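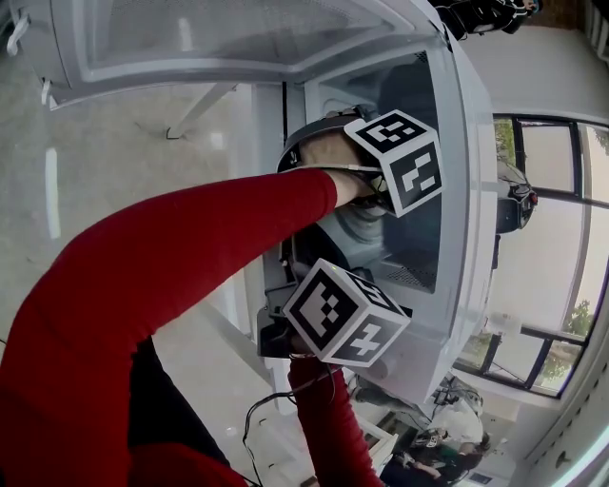

Vetent tests home automation kits before people pay for them, and we start out doubting every one. Kilow says its handheld gripper kit can teach a robot kitchen chores in 2 days. Maybe. We put a gripper in each hand, marker cubes on top, and reached into a white appliance with the door open — cramped work, and the sales sheet skips it. Botex got the same treatment. Neither has won us over yet. Kits under review cost up to $2000, and we buy our own.

We use cookies. Accept | Decline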